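Foam Shape Boards: Gallery
Markden Toy and Material Notes, October

Contents of this page: general notes on foam shape sorters, two pictures with captions, remarks on storage and wear, and reader correspondence. Click a picture for the larger version.

The shape sorter is an old piece of nursery equipment and the principle has changed very little. A slab has openings cut through it, and each opening has a block with a matching outline. The wooden versions are heavy and hard on the floor. Foam versions are lighter, quieter, and easier to wash, and they make up most of the sets we are asked about.

Two features decide how a board behaves in use. The first is the clearance between block and opening. A tight fit holds the block upright but makes it hard to seat, and a young child will usually push down on one corner and jam it. A loose fit lets the block fall straight through. The second is thickness. A thick slab guides the block on its way in. A thin one needs the block to be nearly level before it will enter.

Outline matters as well. A circle accepts its block at any rotation, and so it is normally the first one a child completes. A square accepts its block in four positions. A plus shape also accepts four, but the inside corners catch, and it takes longer to learn than the square. A regular hexagon accepts six, yet it is often mistaken for the circle when the block is held at an angle. Turning the block to look at the flat end before trying it is a habit worth teaching early.
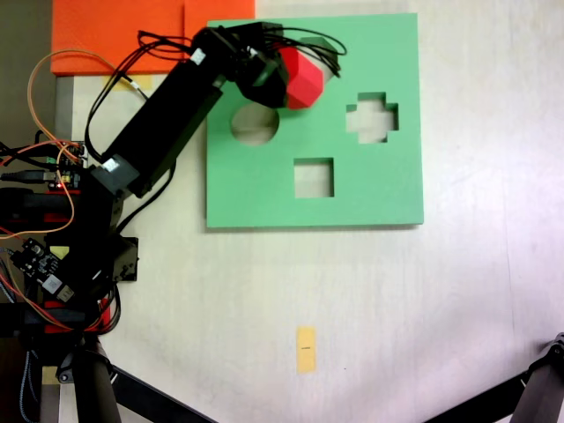

Green foam board with round, plus-shaped and square openings. The red block is a hexagonal prism.

Boards of this type have no colored rim or printed key around the openings. The child has only the outline to go by. Some parents add a dot of paint next to each opening to match the block. We do not recommend it for sets where all the blocks are one color, as the dot then carries no information.

Notes on foam boards in general:

Cleaning. Warm water with a little dish soap, then a plain rinse. Stand the board on its edge to dry. Flat drying leaves water in the cut edges, and they swell slightly. Do not use solvent cleaners.

Edges. A beveled edge lasts longer than a square-cut one. Square edges begin to crumble at the corners, usually where the board is picked up.

Compression. Foam left under a stack of books keeps the mark. Light dents recover overnight at room temperature. Deep ones do not.

Blocks. Check the faces of prisms for rounding. Once the corners between the faces wear down, a hexagonal block will turn inside its opening and the fit is lost. Cylinders show less wear because there are no corners to lose.

Labeling. Sets with several boards get mixed quickly. A number on each board is the simplest cure, provided the same number is on the storage bag.

A flat board on a table and a board raised on feet are used differently. On the table, the block stops when it meets the tabletop. A raised board leaves a space underneath, and with a through-cut opening the block can drop below the surface. Shallow recesses avoid this, since they have a floor. They also hold a block less firmly, and a tall block in a shallow recess will tip if the board is bumped. Squat blocks are the better choice there.
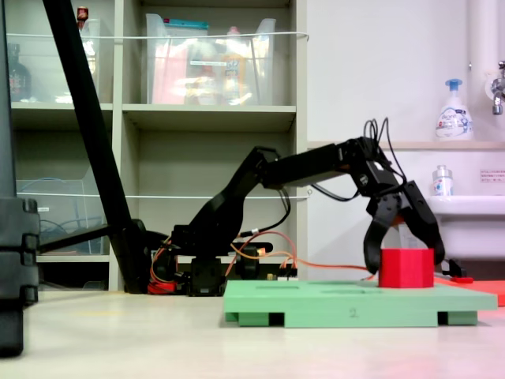
Mamta Nautiyal writes that she would put raised platforms ahead of flat boards for children under 3, on the grounds that small hands can get hold of the slab from below and carry it level. Her own set is a Gostia with 2 platforms, and the feet have outlasted the blocks. She asks whether recesses can be deepened at home.

They can, with poor results. Molded surfaces have a smooth skin, and cutting through it exposes rougher material that collects dirt. A thin ring of felt glued inside the recess gives a firmer hold and can be peeled out later. Keep the felt below the top surface so the block still slides in.

Storage dimensions, replacement blocks and the list of boards by outline are on the Quiambao page. Corrections to the captions go to Charito Tan at the usual address.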